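Gorkthorpe Shed Words

A word list of what people in and around Gorkthorpe call the things in their sheds, garages and understairs cupboards. Compiled by Shuk-fan Huang and Erick Temba. Last changed 30 December 2025.

What you get

One file, words.csv, with 380 entries from 24 households. Each row has the word as spoken, our best go at spelling it, what the speaker said it meant, and which side of the river they live on. The last column matters more than you would think, at least to people who live by the river.

There is also notes.txt, where arguments go.

How it was collected

We knocked on doors and asked people to talk us through their sheds. Most visits were meant to last ten minutes. The longest took in two pots of tea and a dispute over who had lent whom a spirit level. Yi-chun Tam typed everything up and had the sense to keep the original spellings in a separate column after I "corrected" 60 of them.

Columns

word – lower case, no hyphens
spelling_alt – other spellings, split by semicolons
meaning – in the speaker's own words, swearing removed on request only
side – north, south, or "moved"
sure – yes, no, or "ask Cheuk-hei"

The last value is a real one. Cheuk-hei Tsao grew up on the north bank and settles most of the hard cases. He has asked us to say that he can be wrong. We have found no proof of this yet.

Known problems

The word "prodder" has seven meanings and we have given up merging them. Depending on the house, it is a stick for drains, a stick for bonfires, a stick for a neighbour's ball, or simply a stick. 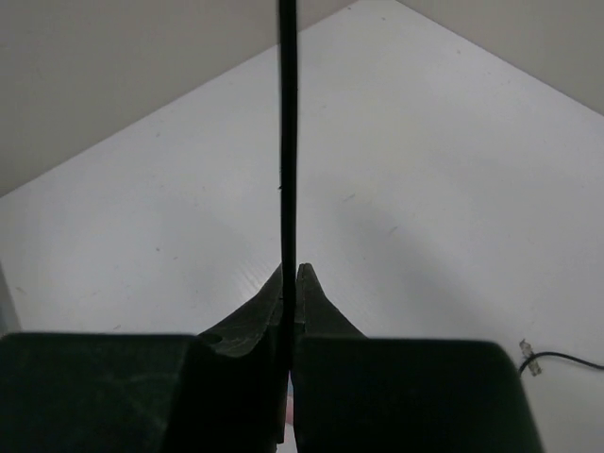
Fig. 1. A thin black rod, upright. "Prodder" on the north side, "long nowt" on the south.

Plonville is over-represented, owing to Erick's aunt. Cirness is hardly there at all. Anything marked "moved" should be handled with care, as people pick up words from their in-laws and will not admit it.

Sorting the file in a spreadsheet turns "10-to" (a bent hinge) into a date. Import that column as text.

Reuse

Do what you like with it, but keep our names on. Corrections are welcome if they come with a street name.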